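The woman who packs the bags

She asks me not to use her name, on the grounds that her sister-in-law reads everything and already thinks she is bossy. So she is the woman who packs the bags, and she has been doing it for 11 years, in the back half of a former carpet shop in Sirinham, for the grocery round known as Plirnier.

Plirnier takes orders from people who would like their shopping brought to the door and would like it to arrive in the shape it left. In an ordinary month it sends out 466 bags. In February it sends out more, which she puts down to ice and self-pity.

"People think packing is putting things in a bag," she says, moving a crate off the only spare chair so that I can sit on it. "My husband thinks that. I've seen what he brings home. He once put a melon on top of a trifle and told me it was the road."

The road gets blamed for a lot, apparently. So do bananas. She has views on bananas that I have agreed to leave out.

She learned the job from a man who had packed at the Núñez warehouse and who believed that eggs should travel on the driver's lap. She thinks he was right but that it doesn't scale. Her own method is simpler and she recites it at the speed of someone who has trained a lot of teenagers: tins first, flat, touching each other; then jars; then anything in a box; then whatever sulks.

"Bread sulks," she says. "Soft fruit sulks. Crisps are all right, they're mostly air, but people open the door and look at the crisps first. If the crisps are crushed they won't believe you about anything else."

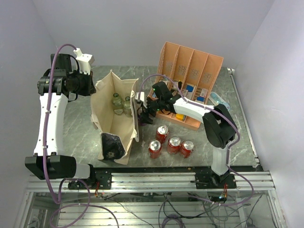 Plirnier gave up carrier bags before she had properly used up the old ones, and she is still a little sore about it. There were 1,000 left in the stockroom, and she had plans for them. What came instead was canvas, ordered through a supplier called Aroslow, and she spent the first week complaining to anyone who stood still. Now she defends it like a relative. A beige tote standing open on the table, with its rim held at one side, is in her opinion the best start a packer can have. "Get hold of the rim," she says. "That's the whole secret, and I'm giving it to you for nothing. Canvas wants to fold in on itself. You let go too early and it shuts its mouth, and there you are with a tin in each hand, talking to a bag."

I ask whether she does talk to the bags.

"Everybody does. The quiet ones are worse, they do it in their heads."

Her real enemy is the customer who sends the bag back with something in it. She has had receipts, a glove, half an onion and a birthday card with the money still inside, which she returned by the next van with a note. The onion she kept for a day, in case it was wanted. Every bag now gets turned inside out and shaken before it goes anywhere near food, and the washing goes on at night when the shop is shut.

She is also against overfilling. The rule at Plirnier used to be that a bag was full when nothing else would go in, and she had it changed. Her test is whether she would carry it up a flight of stairs herself without making a noise. The record for a single order stands at 29 bags, for a house with a christening and a broken freezer, and she packed every one of them to the stairs test while the driver stood about jingling his keys.

"He said, could I not just make them a bit heavier and have fewer. I said, could he not just have a cup of tea."

Does she pack her own shopping the same way? She looks at me with some pity. At the supermarket she unloads on to the belt in the order she wants it back, tins leading, bread at the rear, and it annoys her very much when the cashier picks things out of sequence. She has been known to wait with her hand on the beans until the matter is put right. Her daughter now shops separately.

Before I go she notices my own bag, a limp thing with a laptop in it and, on top of the laptop, a peach. She doesn't say anything for a while.

"Is that your lunch?" she asks.

I tell her it is. She takes the peach out, finds me a paper bag and a corner of the side pocket, and puts it in there with the stalk end up. It is all done in a few seconds and I am not consulted.

"Carry it on the left," she says, and goes off to see about the tins.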